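Kragh – Huile pour tables et plateaux en bois
Fabricant : Kumton
Contenance : bidon de 2 litres
Catégorie : Finitions bois > Intérieur > Huiles

Disponible en : Naturel, Chêne moyen, Brun foncé, Noir fumé

Présentation

Kragh est une huile de finition pour les tables, bureaux, établis et plateaux en bois massif ou plaqué. Elle pénètre dans les fibres et durcit sous la surface. Le bois garde son toucher et son veinage, l'aspect reste mat. Elle s'applique au chiffon ou à la spatule, en deux couches sur un bois neuf et en une seule couche sur un bois déjà huilé.

La formule a été mise au point par Asger Bach dans l'atelier de Kumton, d'abord pour un usage interne sur des tables de réfectoire. La base est une huile de lin cuite, complétée par une huile de tung et une petite part de cire de carnauba. La version vendue au public est la même que celle qui sert à l'atelier. Seul le bidon a changé.

Les versions teintées contiennent des pigments minéraux. Elles colorent le bois dans la première couche. La deuxième couche se passe toujours en Naturel, quelle que soit la teinte choisie, faute de quoi les pigments restent en surface et marquent les vêtements pendant les premières semaines.

Bois compatibles

Chêne, frêne, noyer, hêtre, orme, merisier, châtaignier, pin et mélèze. Sur les bois exotiques gras (teck, iroko, padouk), dégraisser à l'alcool à brûler juste avant l'application et faire un essai sous le plateau. Le séchage y est plus long et l'absorption irrégulière.

Kragh ne convient pas aux panneaux mélaminés, aux stratifiés, ni aux bois vernis non décapés. Sur un ancien vernis, l'huile reste collante et il faut tout reprendre. Pour savoir si un plateau est verni, déposer une goutte d'eau dans un endroit peu visible : si elle perle encore au bout de quelques minutes sans assombrir le bois, il y a un film en surface. Un plateau ciré donne le même résultat et doit lui aussi être décapé.

Le hêtre étuvé et l'érable prennent mal les teintes sombres. Des taches plus claires apparaissent autour des nœuds et dans les zones de fil serré. Pour ces essences, nous recommandons de rester sur Naturel ou Chêne moyen.

Choisir la teinte

Naturel fonce légèrement le bois, comme le ferait un chiffon humide, et tire vers le jaune avec le temps. Chêne moyen réchauffe les bois pâles. Brun foncé se rapproche d'un noyer ancien sur du chêne et d'un brun café sur du pin. Noir fumé laisse apparaître le veinage sur le chêne et le frêne, mais donne un résultat presque opaque sur les résineux.

Les teintes se mélangent entre elles dans toutes les proportions. Préparer alors la quantité totale nécessaire en une fois et noter le mélange sur le bidon – retrouver exactement la même nuance six mois plus tard est difficile, même avec les mêmes produits.

Des échantillons sont disponibles sur chêne et sur pin. Les couleurs affichées à l'écran dépendent du réglage du moniteur et ne peuvent pas servir de référence. Un essai sur une chute du même bois, poncée de la même façon que le plateau, reste la méthode la plus fiable.

Préparation du plateau

Poncer dans le sens du fil en augmentant progressivement la finesse du grain. Ne pas aller trop loin : un bois poncé très fin se ferme et absorbe moins d'huile. Pour les teintes Brun foncé et Noir fumé, il vaut mieux s'arrêter un grain plus tôt que pour le Naturel.

Dépoussiérer à l'aspirateur puis au chiffon sec. Éviter les chiffons antistatiques, dont certains laissent un résidu qui bloque l'huile par endroits.

Sur le chêne et le frêne, humidifier légèrement la surface, laisser sécher une nuit et passer un dernier coup de papier à la main. Cette étape relève les fibres avant l'huilage. Elle est facultative sur les autres essences.

Vérifier les bois de bout. Aux extrémités d'un plateau, ils boivent nettement plus que le reste et deviennent plus sombres avec les versions teintées. Un ponçage plus fin à cet endroit limite la différence.

Application

Température conseillée : entre 15 et 25 °C, dans une pièce aérée, sans soleil direct sur le plateau.

Remuer le bidon longuement, surtout les versions teintées, dont les pigments se déposent au fond. Verser une petite quantité sur le bois et étaler au chiffon de coton, à la spatule ou au pad blanc Tukton. Travailler par zones qui vont d'un bord à l'autre du plateau dans le sens du fil, pour éviter les reprises au milieu.

Laisser pénétrer. Si certaines zones deviennent mates rapidement, en remettre. Au bout de 20 minutes, retirer tout l'excédent avec un chiffon propre. Le plateau ne doit plus être gras sous la main. C'est l'étape à ne pas négliger : la majorité des appels reçus par notre service technique concernent un excédent mal essuyé.

Laisser sécher une nuit, égrener très légèrement au pad Tukton gris, dépoussiérer, puis passer la deuxième couche, plus fine que la première, et essuyer de la même façon.

Pour un plateau à deux faces visibles, commencer par le dessous. Nous conseillons d'ailleurs d'huiler le dessous dans tous les cas, même s'il ne se voit pas. Un panneau traité d'un seul côté prend et rend l'humidité de manière inégale et peut se creuser.

Séchage et mise en service

Utilisation légère après 24 heures. Pas d'eau, pas de nappe et pas d'objet lourd laissé en place pendant 6 jours. Le durcissement complet demande plus longtemps en hiver ou dans une pièce peu chauffée. L'odeur de lin disparaît progressivement et peut rester perceptible dans les tiroirs.

Une fois durcie, l'huile résiste à l'eau, au café, au vin et aux graisses de cuisine si les taches sont essuyées sans trop attendre. Elle ne protège ni des rayures ni de la chaleur : un dessous-de-plat reste nécessaire. Les objets en fer non protégé laissent des marques noires sur le chêne mouillé, huilé ou non.

Entretien

Chiffon humide et savon noir très dilué. Pas de produit à vitres, pas de javel, pas d'éponge abrasive, pas de lingette désinfectante. Une couche d'entretien en Naturel peut être passée lorsque le bois devient terne ou que l'eau commence à l'assombrir. Dans une cuisine familiale, cela revient en général à une fois par an, plus souvent devant l'évier ou à la place où l'on prépare les repas.

Une réparation locale est possible. Poncer la zone abîmée en débordant un peu, remettre de la teinte si besoin, puis du Naturel sur l'ensemble. La différence s'estompe en quelques semaines. Pour un rond blanc laissé par un verre, un peu d'huile frottée au pad suffit souvent, sans ponçage.

Sigrún Bergmann, de l'atelier de restauration Bredham, utilise Kragh Brun foncé sur des tables de ferme. Sa remarque sur les plateaux anciens : « Les joints entre les planches gardent l'huile. Je repasse un chiffon sec dans chaque joint le soir, puis encore le lendemain matin. » Nous avons ajouté cette consigne à la notice.

Caractéristiques

Aspect : mat
Rendement : jusqu'à 60 m² par bidon en couche d'entretien, nettement moins en première couche sur bois neuf
Composition : huile de lin cuite, huile de tung, cire de carnauba, siccatif sans cobalt, pigments minéraux (versions teintées)
Nettoyage des outils : essence de térébenthine ou savon noir pur
Conservation : deux ans, bidon fermé, à l'abri du gel
Conditionnement professionnel : sur demande

Après ouverture, une peau peut se former à la surface. La retirer sans la mélanger et filtrer si nécessaire. Transvaser le reste dans un récipient plus petit ralentit le phénomène.

Sécurité

Les chiffons imprégnés d'huile de lin peuvent s'enflammer spontanément en séchant. Ne jamais les laisser en boule ni les jeter directement à la poubelle. Les plonger dans l'eau ou les étendre à plat à l'extérieur jusqu'à durcissement complet. La même précaution vaut pour les pads et pour le sac de l'aspirateur après égrenage.

Tenir hors de portée des enfants. Porter des gants, surtout avec les versions teintées. Ne pas verser les restes à l'évier.

Commande et livraison

Les bidons partent de notre dépôt sous deux jours ouvrés. Les teintes mélangées à la demande ne sont ni reprises ni échangées. Les bidons non ouverts peuvent être retournés dans leur carton d'origine.

La teinte Noir fumé, épuisée depuis décembre, est de nouveau en stock. Le premier lot compte 4000 bidons et la formule n'a pas été modifiée.

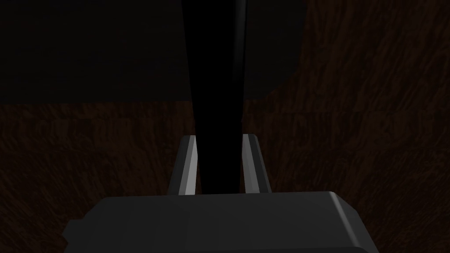

Les pads Tukton blancs et gris sont vendus séparément, à l'unité ou par lot. La notice complète est jointe à chaque bidon.

Fiche mise à jour le 3 mars 2022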